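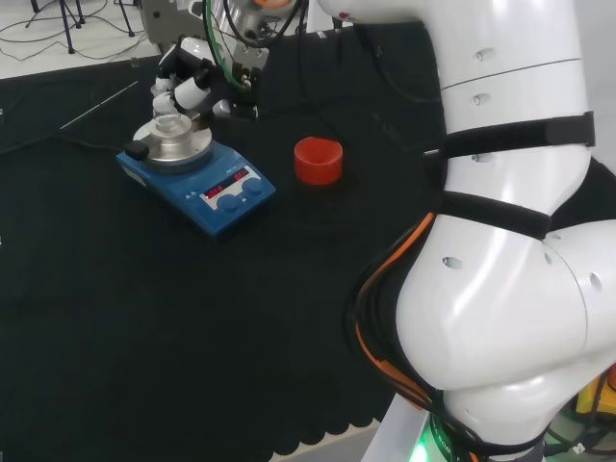 Reading a Monthly Home Sales Report

Start with the number of closed sales. Compare it with the same month last year. A May figure set against April mostly shows the season.

Next, find the median price. The average moves when one large house sells. In the Letcombe report, two such sales lifted the average while the median stayed flat.

Then work out months of supply. Divide active listings by monthly closed sales. Below four months, sellers usually have the edge. Above six, buyers do.
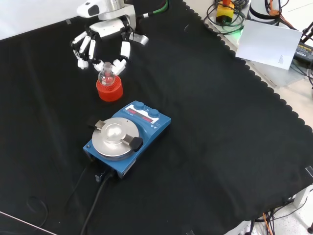 Check the area boundaries before comparing districts. Drusidach was split into seven zones, so older tables for it do not line up with newer ones. Use the zone codes in the footnotes to add them back together.

Leen Bitar
Updated 2018-11-17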